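Clerero Makers Board > Grippers and End Effectors > Trouble and Repairs

Thread: Pads lifting off my fingers, grip lost mid-pick
Started by tallowbench, July 13, 2021

tallowbench
Hi all! Long-time reader, and I love this board. I've been running a two-finger handheld gripper on the Priritholm pick-and-place exercises, mostly small boxes and packets, and it has been the most fun I've had at a table in years. Then yesterday, 21 picks into a run, it started dropping things. Same closing force, same speed, same everything. The fingers shut, the item came up a couple of inches and then slid out sideways, taking a bit of the pad with it (or so it felt).

I changed the force setting first. Wrong move! More force made it worse. 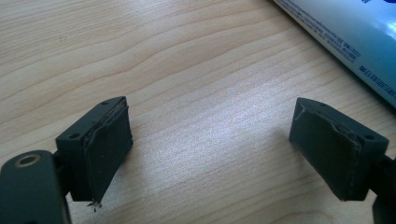 Pad trouble is my best guess now. I stuck these down with the thin double-sided film from the Fogh starter kit and I never cleaned the blocks first, so go easy on me. Look at the top edges where the layer goes wavy and lifts, and at the frayed stuff hanging off the low corner of the left one. My glossy blue toothpaste-type packet is lying off to the right, and slick packaging like that is the worst of the lot. Cardboard still holds okay.

Two questions. Can I save these pads, or do I strip them? And is a finger like this safe to keep using in the meantime?

gantry_goose
Oh, I know this one! Strip them. Once the top edge lets go, every close peels it a little farther, and the side load when you lift does the rest. Turning up the force squeezes the pad out toward the edge, so it makes sense that you saw it get worse.

pelletmill
Not so fast. I've re-stuck pads that looked just as bad and got 103 more picks out of them before I quit counting. If the pad itself isn't torn, a wipe of alcohol on both faces and fresh film will do it. New pads cost money and the old ones are already cut to shape.

gantry_goose
103 picks of what, though? Foam blocks? I'd believe it for foam blocks. Slick packets pull on the pad in a totally different way.

pelletmill
Mostly foam blocks, yes. Some soup packets. Fine, point taken on the slick stuff, but I still say try it before you bin them.

oddtorque
Can I jump in on the safety part? It got skipped and it matters more than the pads. A half-loose pad can fold over while the finger is closing. Mine did that last November and the gripper read the folded pad as an object, so it reported a good grip with nothing in it. The next step was a move over a tray of glass vials. You can guess. No one was hurt, I had my glasses on, but I was sweeping for an hour. So no, please don't keep running it, not with anything breakable and not with a hand anywhere near.

tallowbench
Yikes, okay. It's parked. I'm using it by hand only, so there's no automatic move after the grip, but I did have my other hand right by the fingers to catch drops. Bad habit, stopping now.

oddtorque
Good! Handheld is kinder, but those fingers still pinch.

flux_and_felt
Different theory, because I've been burned by this: are you sure both fingers are square to each other? If one is tilted even a little, the pads meet at one edge first and that edge lifts. I'd check that before gluing anything. Otherwise you'll be back here in a month with the same photo.

gantry_goose
Ooh, good call. That would explain a pad that goes at the top first.

pelletmill
Or dirt. He said he never cleaned the blocks! I'd put my money on dirt.

flux_and_felt
Could be both. Checking takes 4 minutes and costs nothing.

tallowbench
Love this, thank you all. What's the check?

flux_and_felt
This is how I do it, and please correct me if you have a better way:

1. Power off. Wiggle each finger where it joins the link. Any play there, fix that first.

2. Clear a flat patch of table and bring the open fingers down over it. Compare the two tips against the surface and see if one leans in more than the other. Bright light helps, but watch out for glare off a shiny tabletop, it hides a small gap very well.

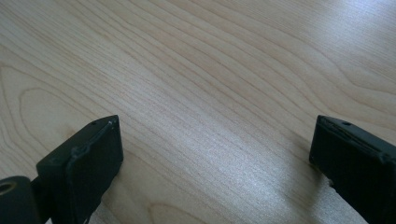

3. Power on, hands clear. Close slowly on a strip of plain paper. Pull the strip from the top, then from the bottom. If one end slips out and the other holds tight, your fingers aren't square.

4. Only now deal with the pads. Scrape, wipe, let it dry, new film, press, and leave it clamped overnight.

oddtorque
Nice list. I'd add a step at the end: set your lowest closing force and work up from there. Old settings were tuned on old pads.

pelletmill
And cut a tiny round on each pad corner. Square corners catch on things and that's where the peeling starts. Learned that from the Flerkirance build notes, which are worth a read even if you never build one.

gantry_goose
Agreed on the corners! See, pelletmill, we can agree.

tallowbench
Back with news. Paper test done: it slips out at the top and holds at the bottom, so flux_and_felt wins a cookie. There was play in one joint too, and a turn on the screw took care of it. The block under the pad was also filthy when I peeled it, so pelletmill gets half a cookie. New pads are clamped up with rounded corners. I can't wait to try the slick packets again, starting at low force and with my spare hand in my pocket!

oddtorque
Great stuff. Post your pick count when you have one, good or bad.

flux_and_felt
Chocolate chip, please.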